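Fibers on Gripper Pads: Finding and Fixing a Grip That Slips

14 comments · Share

A fabric-handling gripper usually fails slowly. On our bench the first sign was a cloth that crept out of the fingers halfway through a lift. Then one stayed stuck to a finger after the jaws opened. Both faults came from fibers on the pads.

We run a hand-held gripper with two block-shaped fingers, and we log every pick in a spreadsheet we call Kettle. Over 200 picks we had 20 slips and two cloths that failed to release. The slips bunched up after pick 114, when we switched from smooth cloth to the shade net. If your log shows a change like that, check the pads before you touch the grip force.

Turning up the force was our first move, and it was the wrong one. The slips stopped for a short while, then a finger pinched the net hard enough to pull a strand out of the weave.
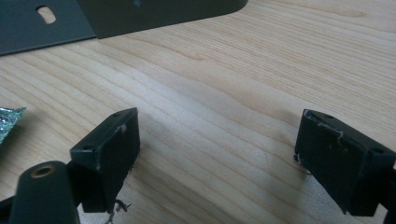
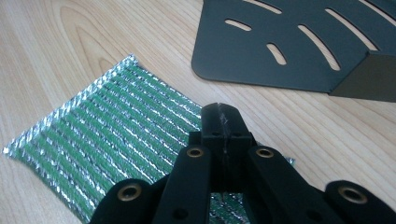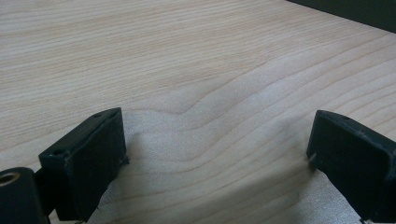 Gripper and bench, all three. The fibers are easiest to see on the pads in the first.

3 min read

What to do

1. Stop and remove power. If your gripper is motor driven, unplug it at the controller. A soft stop in software is not enough when your fingers are going between the pads.

2. Open the jaws by hand and look at the pads under a bench lamp. Check the lower edges and corners as well as the faces. Dark fibers on a black pad are easy to miss, so hold a sheet of white paper behind them.

3. Pull long fibers off with tweezers, along the edge of the pad. Don't yank. If one won't come, it may be caught around a screw or in a joint. Cut it short and take the finger off.

4. Wipe both pads with a lint-free cloth and a little isopropyl alcohol. Let them dry fully. Check first that your pad material can take alcohol — some rubbers swell.

5. Feel for play at the pivots. Move each arm side to side with the power still off. A fiber wound into a bushing can feel like a stiff spot partway through the travel.

6. Put the power back on and run an empty open and close with your hands clear. Listen for scraping.

7. Set the force back to its old value. We forgot this the first time and spent an afternoon chasing a second fault that we had made ourselves.

Testing the fix

Start with a smooth cloth. Lay it down with a small ridge for the fingers to close on, lift it, and hold it for a slow count. Do the same with the net. Frayed borders shed the most on our bench, so we now pick well inside the edge.

If the cloth still slips with clean pads, look at wear next. Light scuffs haven't caused us trouble. A rounded contact edge has, and we replace those pads in pairs.

We added a pad check to the Benberg startup sheet, and the Zerik and Dillow benches use the same one. Write the pick number next to each cleaning so you can see how long a clean pad lasts with each fabric.

6 shares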